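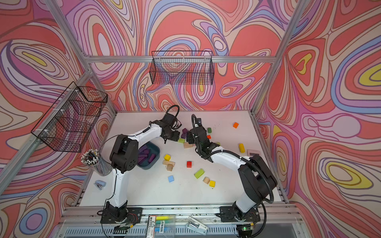
2024-11-01

Marbling size, batch 14. Carrageenan again, after the sulk of batch 13, which went off in its bucket and had to be carried out at arm's length.

Made up last night with cold tap water, blender in short bursts, then left to stand under newspaper. By morning the foam had gone and it poured like thin cream. Batch 12 poured like wallpaper paste and behaved like it too, so this is progress of a modest kind.

Skimmed twice with newspaper strips before starting. The second strip came off clean. I did a third anyway out of superstition.

Colours: the Poline red, the old blue, the yellow that was sold to us as ochre and is no such thing. Ox gall added by the drop to each. The red needed 2 drops before it would spread to a decent stone. The blue needed none and would have colonised the whole tray if I had let it. Have written BULLY on the lid so the next person is warned.

Order of throwing matters more than I allowed for last time. Blue first, then red, then yellow gives yellow islands with a thin blue vein round them, quite handsome. Yellow first gives mud. I tried it a second time to be certain, and was certain.

Paper. Three sorts tried:

Stiltar cartridge, alumed the evening before and pressed flat. Takes colour well, no bald patches apart from one corner where my thumb had been. Slight curl on drying.

Viltmont wove, alumed and used damp. Best of the lot. Crisp edges, red stays red. Costs more than I would like, and there are 223 sheets left in the drawer, so please ask before using it to mix glue on.

The mystery ream from the bottom shelf. The colour slid straight off it and into the rinse tray like butter off a hot knife. Either it has a coating or it has a grudge. Moved to the packing pile.

Alum: still using the weak mix. Somebody has pencilled "stronger?" next to the recipe on the wall. I tried stronger in January and the sheets went brittle along the folds, so the answer to the pencil is no.

Air bubbles. Two sheets spoiled by laying down from both ends at once, which I know not to do and did regardless. Lower one corner, let it roll down diagonally, don't stop halfway to think. The hesitation lines on sheet 9 are a very accurate record of me stopping halfway to think.

Combing: the wide comb has lost a pin and now leaves a gap in every pass. I tried to tell myself it looked deliberate. It looks like a missing tooth. New pins are in the tin marked BUTTONS, for reasons that predate me.

The Bíró job. They want 300 endpapers, matched "as near as possible" to the sample. The sample is sixty years old if it's a day and has faded to a colour we could only match by waiting. I have put aside four sheets from today that come close: Viltmont, red let down with a little of the blue, small stones, no combing. They look too pink wet and about right dry, so don't judge them on the line. Will send two and keep two. If they say yes we need to make up all the colour in one go, in the big jar, because I am not matching it a second time.

Rinsing: the gentle pour from the jug beats the hose. The hose took half the yellow off sheet 6 and most of the dust off the wall behind it.

Size still usable at the end of the afternoon, a bit grey. Covered and moved to the cold end. Smell it before you use it. If you have to ask whether it has gone off, it has.

To do: pin for the comb. More gall, the bottle is down to the sludge. Find out where the flat boards have gone. Relabel the ochre.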